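**To:** Zewditu Admasu, Skukberg Fund
**From:** Asnakech Weldu, Nigatu workshop
**Date:** Tue 17 March
**Re:** Equipment budget, second progress report

The purchase plan you approved has two parts: one arm now, and a second arm only if the first proves useful on small-item handling. This report covers spending to date and what we would like to change.

We have spent 3126 dollars so far. Most of it went to the gripper and its mounting parts, ordered through Plevero. The rest covered shipping, cups and weights for the handling trials, and a spare power supply. The invoice for the spare is still being disputed - we were charged for 2 and received one - and Yeshi Dinsa is dealing with that.
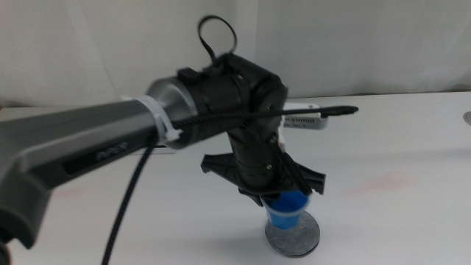 Cabling is the line we underestimated. The original budget treated it as part of the arm and gave it no money of its own. At present the braided cable is held to the arm with a zip tie, and a length of it hangs down below the link. We would not want to run a second station that way. Khanyisile Fourie has priced proper cable guides, strain relief and a set of spare connectors at 700 dollars for both stations.

We ask to move that amount out of the training line. Skondstead has agreed to run the operator course at our site, so the travel money will not be needed. The total budget stays the same.

On the second arm, we are not ready to order. Zinash Teshome is still working through the cup trials and wants to repeat them with heavier items before we commit. The quote we hold is for 3000 dollars, without a gripper, and is good through August.

Still open:

- your approval of the transfer to cabling
- a corrected invoice for the power supply
- a second quote for the gripper, so we have something to compare with Plevero

The next report will include the trial results and our request on the second arm.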